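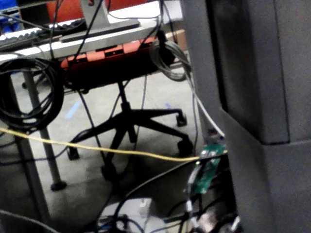
Umwood desk chair, the orange-red one. Four stars out of five

Had it since November, so a fair go by now. Quick one as I'm on lunch.

Putting it together: fine. Took me and Hashini up to 2 hours with a tea break, instructions are all drawings and page 8 is just wrong, the bolts go in the other way round. Base clicks on, casters push in by hand. Give them a proper shove.

Rolling: good on concrete. Smooth, not too loud. Only gripe is cables. If you've got any trailing about they catch in the wheels and you have to get down on your knees to free them. Clip yours up under the desk first, I keep meaning to.

Comfort is decent. Firm seat, bit too firm the first week, then I stopped noticing. Shafiq is a lot taller than me and says it wants another inch of height. He still pinches it every afternoon though.

Colour is louder than on the website. I like it, Rokeya doesnt.

Lost a star for the delivery. Order 909 on our side, turned up in two lots, the base came 4 days after the rest. No note or anyhting. Emailed, got a nice reply, no refund on the postage.

Would buy agian, probably in black.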